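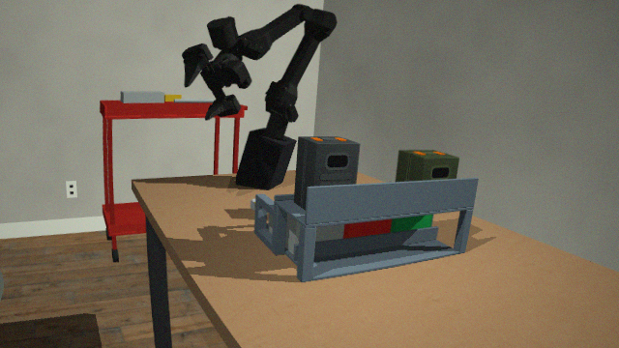
Permit Checks at the Redolo Crossing: Common Questions
Updated Aug 28, 2018

Who needs a permit to cross at Redolo?
Residents of Stutska aged 16 and over who enter Rida for work, school or medical care. Younger children cross on a parent's permit.

How long is a permit valid?
31 days from the date of issue. Medical permits cover the dates of treatment only.

My permit was taken at the gate. What should I do?
Ask for a written receipt and note the time. File Form 44 at the district office.

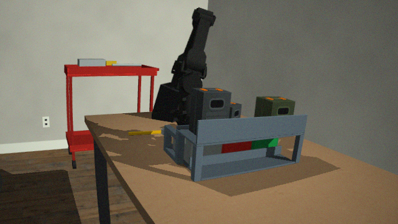
Robotic arm, rack and red cart.

Can a refusal be appealed?
Yes. The appeal must be in writing and include a copy of the refusal slip. The fee is 800.

Will the hours change?
The gate closes earlier from November. New hours will be posted at both ends of the crossing.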